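CAN IT DO THE DISHES YET?

Quick one this month, I'm writing between two deliveries and the phone keeps going. You asked (a lot of you asked, after the April issue) whether the robot arms are ready for the kitchen and the packing bench. Short answer, no. Longer answer below, with pictures.

Went over to Sonidmont on Monday to see the tabletop work. Small room, big coffee pot. Ningsih Chong runs the bench and let me stand around most of the afternoon. The chore is called "clear and sort". Stuff on a table, put it where it goes. My kid does it in a minute if there's dessert coming.

So what's on the table? Bowls, a green tray, fruit, odds and ends. Ordinary stuff and that's the point, says Ningsih. Factory arms have been great for years at picking the same part from the same spot. A kitchen table is never the same spot twice.
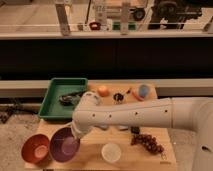 The arm over the purple bowl. Grapes at front right, still waiting their turn.

Grapes are the hard one, by the way. I figured it would be something heavy. No. A bunch of grapes changes shape when you lift it, and where do you even grab? Stem? Middle? Squeeze too much and you have juice, too little and they roll. Ningsih has a log of tries going back to winter, 3,704 of them over all the objects, and she says the grape pages are the ones she doesn't like showing people.

Bowls are better. A rim is a nice thing to grab. But two bowls close together is a new problem, the arm has to work out which rim belongs to which. They had a lot of trouble with this before the software change and now they have less. That's about as excited as anybody got all day.

Numbers, for those who like them. On the last full run of the clear-and-sort chore, 60 tries, the arm finished the whole table without help in 49. Sounds good! I thought it sounded good. Then Nikola Krasniqi (he does the software side) pointed out that was the easy table, five objects, nicely spread out. The full table they haven't scored yet. He also said 631 seconds was the best time for a full clear in practise, just the one time, and please don't put that in the newsletter as typical. So: not typical.
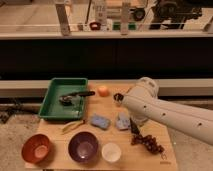 A fuller table: sponges, knife, grapes, three bowls and the tray.

Now the knife. I asked. Would you let this thing load your knives? Ningsih said not with her hand in the way, and that was the end of that. A knife is thin, lies flat, and you care a lot which end gets picked up. The sponge is the opposite, grab it anywhere, it forgives you. If all of housework was sponges we'd be done by now.

Ghizlane Shehata came along from the Lumbantobing packing floor, she's been looking at arms for the returns bench and had better questions than me. Hers was, what happens when it's wrong? A person drops a cup, says a word, picks up the cup. The arm can miss and carry on like it has the thing. Nikola says it catches that more often than it used to. Ghizlane wrote down "more often" and underlined it.

Her view after the visit, and she said I could print it: for returns she'd try one on boxes and hard items, with a person beside it, one shift. Not soft bags. Not anything in a loose wrapper. She'd want it to call for help instead of guessing, and she'd want to know what it costs when the helper is standing there all day anyways. 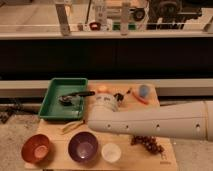

Tray, bowls, white cup, and a stick on the wood between the tray and the purple bowl.

Thin things are trouble as well. A stick flat on a wood table, about the same color as the table, try finding that with a camera. I nearly missed it myself. Same goes for anything see-through. Tirta Liew from Pikano told me on the phone later that they gave up on clear lids altogether and went to colored ones, cheaper than fixing the robot. I liked that.

So where does it leave us. Household: wait. Nothing I saw is going to clear up after a family dinner and I wouldn't pay for one that says it can. Shop floor: maybe, for one dull job with hard items and good light, and do your own trial with your own junk on the table, not theirs. Bring the worst item you have. Ghizlane is bringing a bathrobe.

Sylvain Vasseur wants to set up a second visit, this time to Bindent, where they're working on towel folding. If you want to come reply to this email with your name and wether you can drive. Closed shoes please.

Next issue: label printers, finally. Send me your jams.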